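Oct 29, 2022
Notebook, equipment planning for February

Orlando wants a number from me by the end of the week, so I'm writing down where we are while it's still fresh (and before I lose the Kokkonen quote under a pile again!). We have two ways to go. Either we buy a second pair of hand-held grippers from Vorkero at 1,659 a pair, or we keep the pair we have and put the money into spare pads and fingers, 602 for the full kit from Takow. My heart says grippers, my head keeps drifting back to the spares.

Spent a good while at the checkered table with the fruit, mostly thinking about jaw opening.

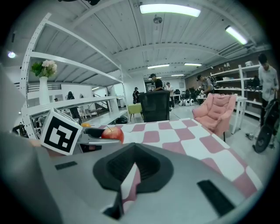 Apple at the jaw, near edge of the table. Marker cube at left.

An apple is a kind object, big and firm, and I'd hate to choose fingers on the strength of apples alone. Aníbal has been saying the same about soft things for months now, bread especially, and he'd like a softer pad added to the order. Takow lists one but the lead time is 21 days, so it has to go in early if we want it for February. 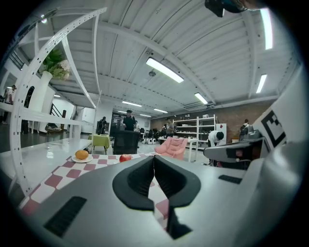
Bun on its plate, apple closer in. Gap between the fingers shows well.

The other line I keep forgetting is markers. Printed panels are cheap, I know, but somebody has to mount them square, and Julirdale charges for that separately. Put down roughly 2 hours for it and ask them again.

To do: ask Vorkero whether the pads are included, send Orlando both totals, get Aníbal to pick his pad. Shelving can wait for next year's budget.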